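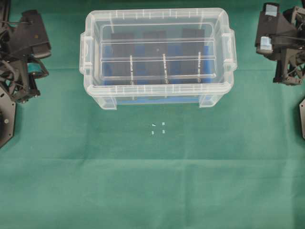

Clear plastic storage box on a green cloth.

Local 1021 Members' Board > Contract Talks > Drikstead College: tentative agreement, how are you voting?

millroad_tech
Posts: 212
The summary of the tentative agreement went up on the members' page this morning. Four pages, mostly bullet points. The full text is supposed to follow before the vote opens. I read the summary twice and I'm leaning no, but I'd like to hear from people in other departments before I settle on it.

What I see so far:

Wages go up each year of a three-year deal, with nothing retroactive to when the old contract ran out in February.
Part-time instructors get first call on sections they taught the year before, if the section runs.
Health premium share stays where it is in year one and is "subject to review" after that.
Class size cap moves to 50 for lecture courses.

The last one is what bothers me. We've been told for two years that large sections were a stopgap.

delaunay_hall
Posts: 1340
I'm voting yes. I don't love it. The first offer had no language for part-timers at all and now there's a right to your old sections. People have been asking for that since before I was hired.

On the cap, read it again. It says 50 for courses designated as lecture. Labs and writing courses are listed separately and they stay put.

millroad_tech
Posts: 213
Who does the designating?

delaunay_hall
Posts: 1341
The dean, after consulting with the department. Same as now.

millroad_tech
Posts: 214
Then it isn't worth much. A dean can call anything a lecture. Ours tried it with the intro circuits course two springs ago and we only got it reversed by filing a grievance.

nightsection
Posts: 38
Part-timer here, Winudville campus. I teach two evening sections and a third when they have one.

The "first call" language sounds good until you get to "if the section runs." They cancel our evening sections the week before the term and reopen them under a different number. If it has a new number, is it the same section? I asked at the info meeting and was told that would be worked out in the full text. I'm not voting for something that will be worked out.

pam_in_records
Posts: 95
I'm in the support staff unit so I don't get a vote on this one, but our contract is up next and whatever you take is what they'll put in front of us. The premium share wording worries me more than anything else on that list. "Subject to review" by whom, and what happens if the review says it should double? We had the same phrase in a side letter once and found out it meant they could change it with 20 days' notice.

delaunay_hall
Posts: 1342
Pam, that's a fair point and I don't have an answer. I'd want to see that in the full text too.

To nightsection, the bargaining team knows about the renumbering. It came up at the table more than once. My understanding is that the full text ties it to course title and time slot and leaves the section number out of it. If that's not there when they post it I'd reconsider.

ErnikSouth
Posts: 610
I've been through three of these and I'll say what I said last time. A no vote doesn't send the team back to get a better deal. It sends them back to get whatever management feels like giving after seeing that we're split. If you vote no you have to be ready to walk, and I don't see people ready to walk. The strike fund was low even before the increase in dues.

My mother was on the line here in 1980 and they were out long enough that she took work at the cannery. They got a raise out of it that didn't cover what she lost. I'm not against striking. I'm against voting no and hoping.

millroad_tech
Posts: 215
Turnout at the strike vote was the highest we've had. I don't know where you get that people aren't ready.

ErnikSouth
Posts: 611
Voting for a strike authorization in the fall is easy. It tells the other side you might. Standing out there in the cold with no check is different. Ask around your own hallway how many have a month of rent put away.

nightsection
Posts: 39
Most part-timers don't have a month of rent put away when we're working. It doesn't change my vote. For some of us the choice is between a bad contract and looking for another job anyway.

Also can we not assume a no means a strike. The old terms stay in force while they talk. Same pay I have today.

ErnikSouth
Posts: 612
The old terms stay in force unless they declare an impasse. Then they can impose their last offer, and their last offer was the one without the part-time language. Keep that in mind.

bvoss
Posts: 17
Is that right? I thought they had to go through a mediator first.

SofiaG_steward
Posts: 488
Sofia Giannakopoulos here, steward for sciences and health. A few facts so people aren't guessing.

1. Mediation has already happened. The tentative agreement came out of it. If the vote is no, either side can ask for the mediator again, but neither side has to agree to go.

2. Impasse is not automatic. It takes a formal filing and we would contest it. ErnikSouth is right that it's a risk. I wouldn't call it a likely outcome and I wouldn't tell you it can't happen.

3. The full text will be posted at least five days before voting opens. That is in our bylaws. If it isn't up by then, the vote moves.

4. Course title and time slot: delaunay_hall has it right as of the draft I saw. The words I remember are "the same or substantially the same course." That was the best we could get.

5. Premium share: the review is by a joint group with equal seats. If they tie, the share stays at the current rate. This should have been in the summary and I've asked for it to be added.

I'm not going to tell you how to vote on here.

pam_in_records
Posts: 96
Thank you Sofia. Number 5 makes a big difference. I wish it had been on the sheet, because half of my office has already decided it's a giveaway.

millroad_tech
Posts: 216
Thanks for that. "Substantially the same" is going to be argued over every semester, but it's more than I expected.

Anything on who designates a lecture course? And is there a way to grieve it?

SofiaG_steward
Posts: 489
The dean designates. It can be grieved, but only on whether the consultation took place. You can't grieve the decision itself. We pushed on that until late the last night and didn't get it.

millroad_tech
Posts: 217
Then I'm still a no. If a department says no at the consultation and the dean goes ahead, the box got checked and that's the end of it. Circuits would be at 50 by fall.

delaunay_hall
Posts: 1343
Circuits has a lab. Labs are separate.

millroad_tech
Posts: 218
Circuits has a lab component attached to a lecture. They would raise the lecture and split the labs, and there's one instructor for all of it. More grading for the same pay. I went through it the semester they tried.

delaunay_hall
Posts: 1344
OK, I didn't know it was set up like that. We don't have anything similar in history. I can see why you'd be a no. I still think that across the whole unit it's a gain.

bvoss
Posts: 18
First contract vote for me. Where do we vote, is it online or do we have to come in?

SofiaG_steward
Posts: 490
In person at the union office or at the table in the Winudville cafeteria, and you need your college ID. Tables are open from 8 a.m. to 7 p.m. so evening people can get there. Mail ballots only if you're on approved leave, and you have to request one.

nightsection
Posts: 40
My class starts at 6 and I come straight from my other job. Could the Winudville table stay open until after the first break? Last time it closed before a lot of us got there, and then we heard that part-timers don't turn out.

SofiaG_steward
Posts: 491
I'll ask. No promise, but it's a reasonable request and it's been made before. Send me a message with which building you're in.

ErnikSouth
Posts: 613
I'd support that. I'm a yes and nightsection is a no and I still want that vote counted.

pam_in_records
Posts: 97
Does anyone know if there will be another info meeting once the full text is up? Some of us in the other unit would like to sit in.

SofiaG_steward
Posts: 492
Yes, one on each campus. Support staff are welcome to sit in, but questions go to voting members first. Times will be pinned at the top of this board when the rooms are confirmed.

millroad_tech
Posts: 219
I'll be at the main campus one. I'm bringing the grievance paperwork from circuits if anyone wants to look at it beforehand.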